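Kovel Kitchen Drawers: Good Practice for Recording and Labeling
README, last revised Jun 27, 2020

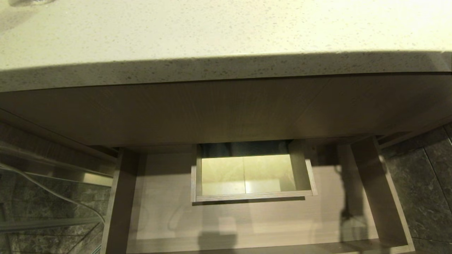
Welcome, and thank you for taking the time to read this before you open the folders. Kovel is a small collection of kitchen recordings centered on drawers and cabinets, and it comes with a set of house rules that we ask everyone to follow, whether you are adding new episodes or only using the ones already in it. The rules grew out of a good many long talks between our group at Staltel and the folks at Grerkasley, who do the labeling, and we have tried to keep them short enough that people will really read them.

What you get

There are 289 episodes in this release, sorted by kitchen and then by task. Each episode has its own folder with the head camera video, a plain text note from the operator, and a label file. Please keep those three together if you copy things around. We have lost a few happy afternoons to matching stray notes with the wrong video!

Rules for recording

Walk the floor before you start. Cables should be routed along a wall where there is one, and any cable that has to cross the work area goes in the operator's note.

Approach speed near furniture is limited to 10 centimeters per second. This holds for every kitchen, even the ones you know by heart (especially those, if you ask Rok).

Pull drawers by the front and stop as soon as you feel the end of travel. If a drawer sticks, end the episode, write down what happened and check the runners by hand. Forcing it is never allowed, and an episode that stops early is still a perfectly good episode as long as the note says so.

Keep people at least five feet back while the arm is powered. The person holding the stop button may stand closer but should have no other job at the time.

Rules for labeling

A drawer is "open" when any part of its inside can be seen from the head camera. We argued about this one for weeks, and Bujar Nikolaidis finally talked us into the simple version. Use "empty" only when the whole bottom is in view; if part of it is hidden, write "unknown" and move on without guilt. Shadows on a cabinet floor are not objects, and neither are reflections, though both have fooled good labelers on a tired day.

Known gaps

Roughly 40 episodes were recorded before the speed limit was written down, and they are marked "early" in the label file. They are fine for studying drawer positions, but please leave them out of any work on contact or force. The Grgić kitchen has strong overhead light, so expect washed-out countertops in places.

Questions and fixes

Rok Ionescu looks after the label files and is glad to hear about mistakes, large or small. Send the episode folder name, the time in the video and what you think the label should be. Corrections go into the next release, with your name in the change list unless you would like to be left off.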